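Firnanbridge Toy Library Reopens With Longer Hours, a Curbside Window and a New Home on Merkutness Road

FIRNANBRIDGE, Jul 4, 2020 - After a spring that felt a good deal longer than the calendar says it was, the Firnanbridge Toy Library is delighted to tell its member families, old and new, that lending is under way again. The library has moved out of the two back rooms it had long outgrown and into the former Merkutness Road post office, where there is a proper counter, a covered porch for strollers and, at long last, enough shelf space to see what we own.

Families can now borrow toys, puzzles, games and ride-ons through a curbside window at the side of the building. Orders are placed by phone or through the online catalog, packed by our staff and handed out in a cloth bag at a time that suits you. Browsing indoors will come later, when we feel comfortable offering it, and we will write to every member before that happens.

"I have missed the noise more than anything," said Loukia Deligiannis, director of the Firnanbridge Toy Library. "You get used to a certain amount of drumming and honking in this job, and then it stops, and you find yourself pressing the button on the toy fire truck just to hear it. We had parents calling all through the spring asking whether they could hang on to the train set a little longer, and of course we said yes, please do, keep it as long as the children are happy with it. Now we are so glad to be swapping those train sets for something new."

The library currently lends to 826 households in Firnanbridge and the villages nearby. Each household may take home up to five items at a time, and the loan period has been stretched from two weeks to four so that nobody has to make an extra trip. All late fees from the spring have been forgiven. If you have a note from us on your refrigerator saying you owe something, you may take it down with our blessing.

Returned items are set aside for several days, then cleaned and checked for missing parts before they go back into the catalog. Hard plastic and metal toys are washed with soap and water, and books and boxed puzzles simply rest a bit longer on their own shelf. Soft toys and dress-up clothes are staying in storage for now, which we know will be a disappointment to a number of small pirates.

The reopening also brings a fresh batch of things to borrow. During June the library added 54 items to its collection, among them balance bikes, a marble run, outdoor water tables and Fetisum, a cooperative board game about a lost flock of geese that our staff tested over several rather heated lunches. There are new picture books in Spanish and Greek as well, and a set of Ccori hand drums for older children - parents of light sleepers, consider yourselves warned.

Building toys remain the most requested part of the collection by a comfortable margin, and they have been given a whole wall to themselves in the new space. Members can reserve sets by size and by age, from chunky first blocks for toddlers to the large construction kits that take over a dining table for a week.
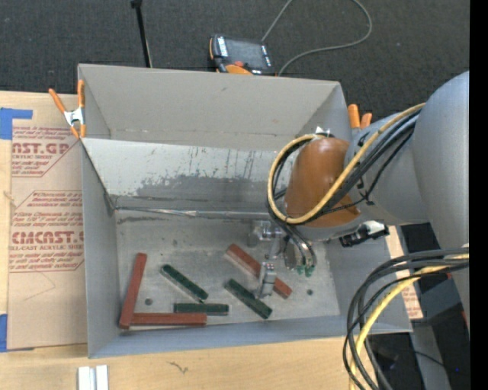 Red and green blocks. Building toys can be reserved by phone or through the online catalog.

Membership costs $22 per household for a full year, and anyone whose membership ran out during the spring will find it has been extended at no charge. Families who would find the fee difficult this year are warmly invited to call and ask about a free place. There is no form to fill in and no explanation is needed.

The library is also happy to accept donated games and toys in good working order, though we do ask that you call first so we can make room. We are especially short of wooden puzzles, tricycles and floor-sized dominoes, and we have, with thanks to everyone's generosity, all the teething rings we could ever want.

The curbside window is open every weekday afternoon and on weekend mornings. Parking is free in the lot behind the building, and the ramp is on the porch side.

About the Firnanbridge Toy Library

The Firnanbridge Toy Library is a nonprofit lending library for families with children from birth to age 12. It is supported by membership fees, local donations and an annual plant sale, which we very much hope to hold again next spring.

Media contact: Loukia Deligiannis, Director, Firnanbridge Toy Library, Merkutness Road, Firnanbridge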